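Packing and Sorting Assistant (part-time), Figueiredo, Moremville

Figueiredo collects mixed household goods and small toys, sorts them by bin and packs them for neighbourhood shops. We are looking for one person to join our sorting room for 13 weeks, starting in April.

What you will do
Empty the incoming bins on to the tables and check each item for damage.
Put toys, tins and small kitchen items in their right colour of carton.
Write the carton number in the log book and bring full cartons to the Zorimham shelf.

What we ask
You are patient with small objects and you can stand for 4 hours. Experience is welcome but it is not necessary, we will teach you in the first days. Please wear closed shoes, the floor of the sorting room is carpet but the loading area is concrete.

The shift begins at 8:30 in the morning. Pay is $469 per week before tax. Tea and coffee are free and there is bicycle parking behind the building.

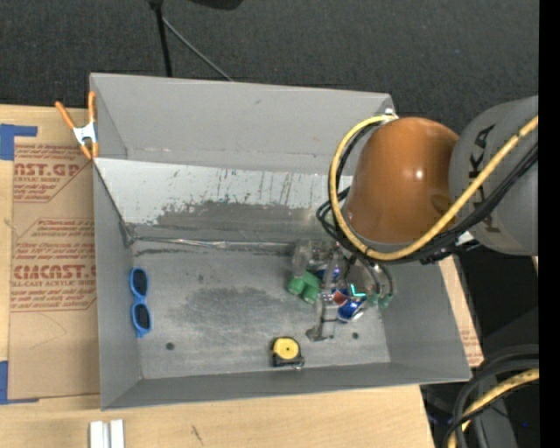
Do I have to lift heavy cartons?
Cartons are closed when they reach 13 kilograms, and for anything above this we have a trolley and a colleague to help you.

To apply, send a short letter and the name of one referee to Raquel Louro at the Figueiredo office. Belmiro Valente will phone the persons we would like to meet.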